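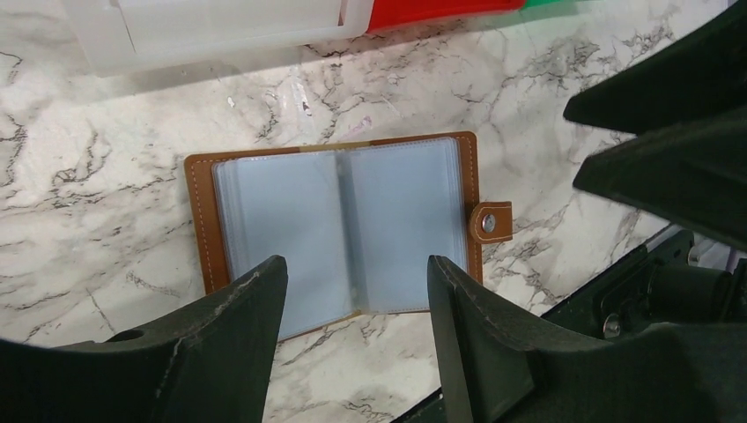 Reviews > Bags and Wallets > Card Holders

Josteck snap card holder, tan

Mon 13 July

I have been carrying this little thing since the start of June and I like it far more than a grown adult should like a card holder. My old wallet was one of those fat folding ones with a coin pocket that never closed properly, and it had worn a hole in two coats. When the lining finally went I decided I would stop carrying coins altogether and buy something that only held cards.

The Josteck is a tan-brown leather cover with a block of clear plastic sleeves inside, and a strap with a round silver snap to keep it shut. It opens like a small book. I ordered mine from the Pundach shop in Nunddale, paid 418 baht in the sale, and it turned up in a plain padded envelope with no box (fine by me, I have a drawer full of boxes already).

The sleeves are the whole point, so I'll start there. They are see-through on both sides, so you flick through and spot the card you want straight away – library, bus, dentist, the coffee place with the stamps. With my old wallet I used to pull out four cards at the till and drop one. Now I open it, turn a couple of sleeves and there it is. The pages fall open either side of the middle, so I keep the everyday cards at the front and the once-a-year ones at the back, and I've got into the habit of putting two paper loyalty cards back to back in one sleeve.

They were stiff to begin with! The first evening I sat at the kitchen worktop loading it up and had to pinch each sleeve open with a fingernail. Cards with raised numbers were the worst. A week of use sorted most of that out, and I'd say they are at a nice stage now, easy to slide a card out of but tight enough that nothing has fallen out when I've held it upside down and shaken it, which I did over the sofa to be on the safe side.

I love the look of it. There's white stitching all the way round the edge of the cover and it carries on round the tab as well, a small touch that makes the whole thing look cheerful. On tan it really stands out. I did worry that white thread would go grubby in my bag and it has dulled a tiny bit near the fold, but a wipe with a barely damp cloth brought most of it back.

The snap is good and firm. It makes a proper click and you can do it up with one hand once you've had a bit of practice. If you stuff every sleeve with two cards you will have to squeeze the covers together before the strap reaches, and I wouldn't leave it like that for long in case the leather stretches. One card per sleeve and it closes without any fuss.

Now the grumbles. Left open on a table it doesn't lie flat, the sleeves fan up and want to turn themselves over, so it's no good for copying a long number off a card unless you hold it down with your thumb. The plastic also catches the light, so photos and small print can be hard to read under a bright lamp without tilting it. And there's nowhere sensible for notes. I fold one into the last sleeve for emergencies and that does me, but if you use cash every day you'll want something else.

I did try a cheaper one first, 190 baht from a market stall, with a magnet in place of the snap. It popped open in my bag on the second day and I gave it to my nephew for his football stickers, and he's delighted with it.

Would I buy the Josteck again? Yes, and I have – a second one for my sister, who saw mine at lunch and wouldn't give it back.

Rattana Jitpraphai

Comments (3)

malee_k
Does it fit the slightly bigger cards? My gym one is a bit taller than a bank card and sticks out of everything.

Rattana Jitpraphai
I tried my clinic card, which is taller, and it goes in but pokes out at the top. The cover still closed over it. I wouldn't fancy it for more than one though.

Tom in Nunddale
Had the same one for a year. The sleeves go a bit cloudy but the stitching is all still there. Paid 316 for mine, so grumbling slightly at your sale price being the higher one.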